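Write the rule on the table, not in the binder

Freya Wragg
September 18, 2021

Quick one before the Fladmont people send round their draft again and everyone starts replying-all.

I have read it. All 16 pages. Two-arm cells, shared workspace, household handling. It is not bad. Whoever wrote the part on emergency stops has clearly stood next to one when it mattered. But most of it is about the arms. Speeds, reach, fencing, who may open what. And hardly a word about the stuff in the middle, the things the arms are supposed to pick up. One paragraph on page 11. "Objects shall be suitable for the task." That's it. Suitable how? Who says so?

My view, and I've been boring people with it since March: the clutter needs rules more than the robots do.

The arms are the known part. They come with a manual and joint limits. You can look up what a wrist will carry. A bag has no manual. Same bag, same table, never the same shape twice. Straps go where they like. Put a hard-cover book in front of a gripper and any sensible setup copes. Put cloth in front of it and you find out what your procedures are worth.

I look after the written procedures for three cells at Druneo. Look after is generous. I write them, then I go and see what people do, then I rewrite them to match whichever was smarter. Usually the people. So I have opinions about rules that get written in a room with a nice table and no robot in it.

What bothers me about the Fladmont draft is that it treats a cell as if it were empty until the task starts. Nobody who runs one would recognize that. Bag-packing work, for instance. Two arms, a tote, a couple of books to go in it, and then the rest of the day's props around the sides.
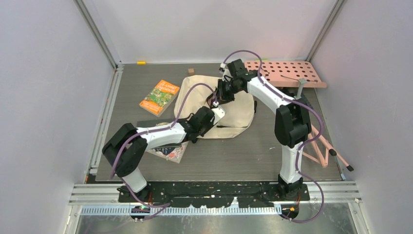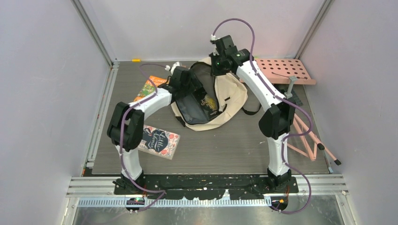
Bag and books, both arms over the cloth.

Ask five operators whether a layout is ready to run and you get five answers, all of them reasonable. One wants everything off the table except the task items. One says leave it, a real kitchen or bedroom is cluttered and the robot should learn to live with it. One only cares whether the cables have slack. I can argue for any of them before lunch. What I can't defend is that today the answer depends on who is on shift.

So. What I would put in the standard in place of that one paragraph.

First, declare the clutter. I don't want it banned. Banning it gives you very tidy cells and robots that fall to bits the first time somebody leaves a mug out. But if an object is on the surface it should be on the sheet. Either it's part of the task or it's background. If it's background, write down that it's background, and say whether the arms are allowed to touch it. Takes a minute. We started doing it in the spring and the grumbling lasted about as long as you'd expect, and then someone needed to know why one batch of runs looked odd and the sheet had it.

Second, soft things get their own section. Cloth, straps, loops, cords, anything that can go around a finger of a gripper and stay there. A strap is the single most annoying item in the whole building. It weighs nothing, so no force limit will notice it until the other end is attached to something that matters. The draft has four paragraphs on sharp edges and none on loops. I have never had a stoppage from a sharp edge. Straps, don't get me started.

What should the section say? Not much. Say which way up the bag starts. Say whether the opening faces the operator or away, or whether it's meant to vary, and if it varies, by how much. Say what the operator does when a strap catches: stop, back off along the same path, free it by hand with the arms stopped. Never pull through. I wrote "never pull through" in capitals in our own version and Zinash Endale made me take the capitals out, on the grounds that people stop reading capitals after the second day. She was right, annoyingly. It's in ordinary letters now, and it's the first line, and that works better.

Third, cables count as part of the workspace. This one got me shouted down on the last call. The argument against was that cables are the integrator's problem and they're covered elsewhere. Fine, they're covered elsewhere, for wear, for strain relief, for bend radius. Where they are not covered is as a thing that moves through the air over the task. Any arm with its wiring run on the outside has a second shape that your collision model proably knows nothing about. When you raise a tall prop at the back, you have changed the clearance for the cable too. Check it at full reach, both arms, before the first run. Not from the drawing. By moving the arms, slowly, with someone watching.

Fourth, and this is the one I'd fight for: the reset. Everyone writes rules for the task and forgets that between tasks a human puts hands into the cell and sets it all up again. That is when people get careless, me included. You've done it 3000 times. You know the arms are paused. You're thinking about lunch. The draft says operators "should ensure a safe state" before reaching in, and I'd love to know what my newest operator is supposed to do with that sentence. Which button? What light? Who else has to know?

Our reset rule fits on a card taped up at eye level by each cell. Arms parked, motion off, say it out loud, hands in. Hands out, say it out loud, motion on. The saying out loud feels daft for a week. Keep it anyway. When the Kinoshita cells were being commissioned I watched two very experienced engineers each assume the other one had hit pause. Nothing happened. They both went a bit quiet, though, and after that they said it out loud.

Now the counter argument, because I'll get it in the replies. It goes: too many rules and you kill the work. People doing this kind of thing need to be able to throw a new object on the table and try it. Vonstead make this point every time and they make it well. They had a binder once, a proper one, nearly two inches thick, and the result was that everyone ignored it and the real rules lived in one guy's head. Then he left.

I agree with all of that. It's an argument against binders. A standard can be short. If I were editing the Fladmont thing I would cut the definitions section to half a page, since anyone reading it knows what a gripper is, and I would spend the space on the four points above. It would come out shorter than it is now. New objects would still be allowed, same afternoon, no form to sign. You write the thing on the sheet and you do one slow pass. If that's too much process for you then I don't think the process is the problem.

There's also the lazy version of the counter argument, which is that these are small arms and small props and what's the worst that can happen. I don't like that one. Small arms pinch. More to the point, habits travel. Whoever learns on the little cell gets moved to the big one, and brings along whatever they picked up, good and bad. I'd like them to bring the card.

One thing I'm less sure of. How often should the sheet be checked against the table? We do it at the start of a shift and after any change of task. Zinash thinks that's too seldom, things drift, an object gets nudged a little each run and by the afternoon it's somewhere else. I think checking more often means people will tick the box without looking. We've gone back and forth. If anyone has tried it both ways I would genuinly like to hear, with numbers if you kept them.

And please, somebody, change "suitable". I don't much mind what to. "Listed" would do. A listed object is one somebody has picked up, thought about for ten seconds, and written down. You can check whether a thing is listed. You can't check suitable, you can only argue over it afterward, usually with a manager standing there.

Comments on the draft close in 11 days. I'm sending mine tonight, more or less as above with the moaning removed. If you run cells, send yours too, even two lines. The last round was mostly from people who sell fencing.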